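Trirow Community Help > Books & Paper

Thick technical book won't stay open at the page I need

Posted by Kamrul Biswas in December

I'm working through a Chinese mechanical engineering book, mostly the parts on ratchets and planet carriers.

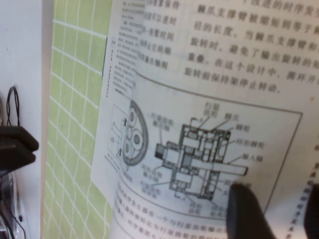 My Chinese is slow, so I go back and forth between the paragraph and the labels on the drawing, and I need both hands for the dictionary and my notes. The pages curve up and the book closes on me. It's a paperback and I don't want to crack the spine. What do people use?

Tariq Mengal
Two strips of heavy cloth with a weight sewn in each end, one across each page near the outer edge. Mine cost nothing. Put something under the thinner side so both halves sit level. If you're near the front of the book, a folded towel under the cover is enough.

Danish Mirani
just photocopy the page

Noman Pirzada
Copying is fine for one drawing, but not if you need 40 of them. I use a slanted cookbook stand with page clips. Check the depth first, as mine won't hold my thickest manual.

Contact | Back to top
© Trirow Community Help
We use cookies to keep you signed in. Accept | Settings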